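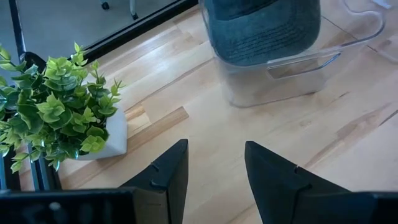
Leafy green plant in a square white pot, on pale boards.

Home | Houseplants | Floors | Small Jobs | Contact

How to keep a potted plant on a wooden floor without marking the boards

Posted 16 Oct 2021 by Benjamín Carrasco

A plant on the floor looks good and gets more room than it would on a windowsill. The trouble is water. Most pale boards will show a dark ring if a damp pot is left on them for a few weeks, and once the ring is in the wood it has to be sanded out. The steps below take less than half an hour for one plant.

What you need

A plastic nursery pot with holes in the bottom
An outer pot with no holes, a little wider than the nursery pot
Four self-adhesive felt pads
A handful of clay pebbles or clean gravel
A dry cloth
A jug with a narrow spout

1. Test the outer pot

Stand the outer pot in the sink and pour in water to a depth of two or three centimetres. Leave it overnight on a sheet of kitchen paper. If the paper is damp in the morning, the pot is porous or has a fine crack. Glazed pots normally pass. Unglazed clay will not, and needs a saucer or a plastic liner inside it.

Check the base as well. Some pots have a rough ring underneath which scratches worse than grit.

2. Fit the pads

Dry the base and wipe off any dust. On a square pot put one pad near each corner, about a finger's width in from the edge so they don't show. On a round pot space them evenly. Press each one down hard and leave the pot upside down for an hour before you use it.

The pads also lift the pot slightly and let air move under it. Replace them when they go flat or pick up grit. I change mine every September.

3. Put in the pebbles

Cover the bottom of the outer pot with a layer of pebbles two centimetres deep. Lower the nursery pot in. Its rim should sit just under the rim of the outer pot. If it stands too high, take some pebbles out.

4. Choose the place

Bright light suits most small-leaved bushy plants, but strong sun through glass can scorch them and will change the colour of the floor too. Boards fade or yellow depending on the wood and the finish, and a pot left in one place all summer leaves a square behind it. Keep it out of the strongest patch of sun if you can. Stay clear of radiators and of the line the door swings through.

Try to set the pot down flat on one board or squarely over a joint. On an old floor the boards may not be level with each other, and a pot with one corner on a raised edge will rock. A second felt pad under the low corner cures this.

5. Water away from the floor

Lift the nursery pot out and carry it to the sink. Water until it runs from the holes, leave it to drain for 20 minutes, wipe the bottom and put it back.

If the plant is too heavy to carry, water it in place with the narrow spout, a little at a time, holding the leaves back with your other hand. Trailing stems that hang over the rim will drip after misting, so mist in the bath or not at all.

6. Check once a week

Move the pot to one side and feel the boards with your palm. They should be dry and the same temperature as the rest of the floor. Wipe up fallen leaves and soil, put the pot back and give it a quarter turn so that new growth doesn't all lean towards the window.

If there is already a mark

A white haze is usually in the finish. Leave it uncovered for a few days and it may go by itself. A black or grey stain is in the wood. Arvo Ahonen wrote up the sanding of one of these on his own oiled floor, and the link is in the list.

Related pages

Sanding out a water ring on an oiled floor (Arvo Ahonen)
Repotting without the mess
Felt, cork or rubber: what to put under furniture
Cleaning matt white pots
Plants for a bright hallway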